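Sponge holder and rack – do you keep them on the counter?

2 min read

ladan_esfahani
We moved to a small apartment in June and the sink has no space beside it. So the washing-up things live on the table now. I try a wire sponge holder, because in a closed cup my sponge began to smell after some 10 days. My husband wants a dish rack also. I am afraid that then we have no table left. The pale wood shows every water ring, and this worries me too.

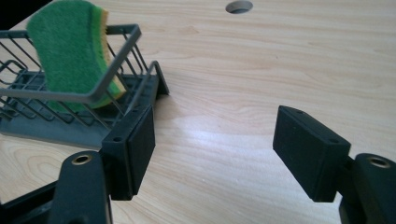
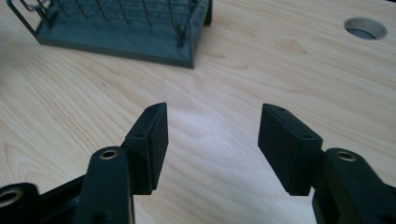 Seidu Lamptey
I would keep the rack and lose the holder. A sponge can stand in one corner of the rack, between the wires. Mine does this for years. Only empty the tray every evening.

lenka_h
I don't agree with Seidu. A sponge drips old soap on clean plates. Keep them apart, and put a folded towel under both.

Seidu Lamptey
It drips in the tray, not on the plates – if you squeeze it first.

lenka_h
In my house nobody squeezes it first.

ladan_esfahani
In mine also not. Is a towel enough for the wood, or do I need oil?

Oduor Chege
First check if it is real wood. Oil does nothing for laminate. I use a rubber mat from Derkach, 40 cm long, and wipe under it in the morning.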